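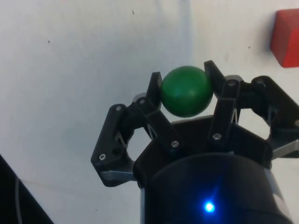

Firdevs Ağca asks whether the Kinomthorpe toy library lends to families outside the town. It does. Joining costs nothing if you live on the Ludeck bus route; anyone else pays £6 a year.

**How long can we keep a toy?**

Two weeks, with one renewal. Ring before closing at 16:00 if you need longer.
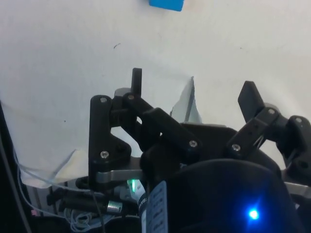
Tülin Uysal wrote to say that her renewal didn't show online. Renewals made by phone appear the next morning.

**What if a piece goes missing?**

Tell us when you bring the set back. We keep some 189 sets on the shelves and most have a few spares. Puzzles are charged at half price if we can't match the piece.
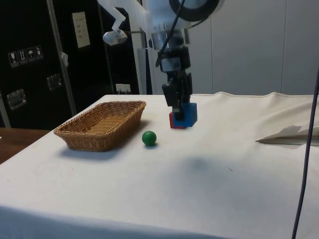 Could we have the Dekov marble run over the summer, one parent asked in June. Large items go out for 2 weeks only, all year round.

**Do you take donations?**

Yes, clean and complete, at the Yalçınkaya Hall side door. No soft toys or anything with a mains plug.

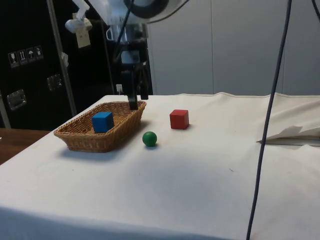

*Basket, ball and two cubes*

Bags are not supplied, so please bring your own.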